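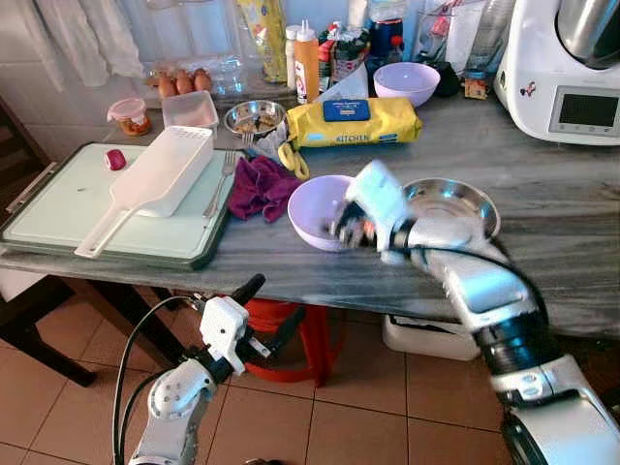
5 min read

I've had the Grina two-arm set for the whole summer now, and enough people have asked me about living with it that I'm finally writing it up. Short version: I like it, the cables drive me nuts, and the manual needs another pass from somebody who has mounted one.

I paid $2926 for the pair, arms and grippers included, from Tesfamariam in Pollbridge. The service kit was another $140 on top. You get spare fingers, a tube of grease, hex keys and a little alignment block. Buy it with the arms. I held off for a month and ended up fixing a sagging finger with a folded playing card (don't do that, it leaves fuzz in the slide).

Getting the arms mounted took me an evening and a half. The bases go on fine, but the manual shows the left and right arms as if they were identical, and they aren't once you start thinking about where the cable wants to go. I put mine in mirrored the first time. Everything powered up, everything moved, and the left wrist quit a quarter turn short every single time. Swapped them, ran the joint calibration again, problem gone!

About that calibration. You put each arm in its rest pose, hold it there, and press save. The app is happy with any pose that's vaguely right, so it's on you to be picky. I use the alignment block on the wrist and I do each arm twice. If the second set of numbers doesn't match the first I start over. It's dull but it's five minutes, and when I skip it I can tell right away because the fingers come down on the rim of a bowl when I wanted them inside it.

The grippers are the best part for me. The fingers swap with two screws, and the closing force has a proper range, gentle enough for thin plastic. The factory setting is way too strong for kitchen stuff. Turn it down before you try anything you care about, then bring it up a notch at a time. I settled a little under the middle.

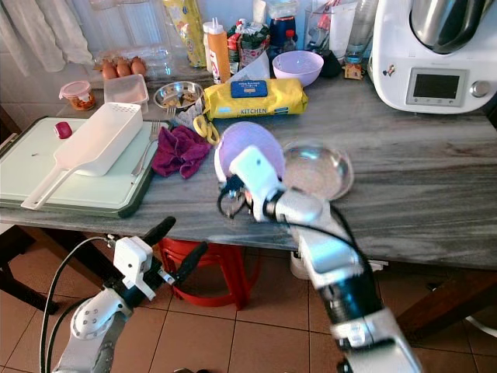 Right gripper on the lavender plate, with the glass bowl right beside it.

Now the cables. Each one runs along the outside of the arm in a loop, and the loop has to be long enough for the wrist to turn but short enough that it doesn't sweep a counter full of jars. The supplied ties are useless. I tried Pisen sleeves, which are soft and easy to wash, but they slide down toward the elbow after a while. What works for me is one loose wrap just below the gripper and then leaving the rest alone. Before each session I move both wrists end to end by hand, power off, and watch the slack. If it goes tight anywhere, I redo the wrap.

Upkeep is mostly wiping. Flour and oil find the finger slides, so I pull the fingers once a week and clean behind them with a cotton swab and a dry cloth. The screw holes around the big joints collect crumbs too, and a soft toothbrush is perfect for that. Keep wet wipes away from the dark joints, please. Grease goes on very thin, a smear and no more. I overdid it in the beginning and spent a week finding black fingerprints on my cutting board.

I did have one repair. The right gripper started opening with a click, and I was all set to blame the motor. It was a loose screw on the finger carriage. A quarter turn and it went quiet. I check that screw along with the cleaning now.

Would I buy it again? Yes, for counter work with light things, and with the service kit in the same box.

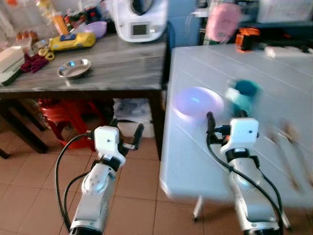 Chi-keung Tseng: I had that click too, but on my left gripper, and tightening the screw only fixed it for a few days. Did you put anything on the threads? Also, do you calibrate again after swapping fingers, or just after moving the bases?

Reply from the author: Nothing on the threads so far, but if it comes back I'll try a drop of the removable threadlocker. And yes, I recalibrate the gripper after a finger swap. The arm joints I leave alone unless a base has been moved.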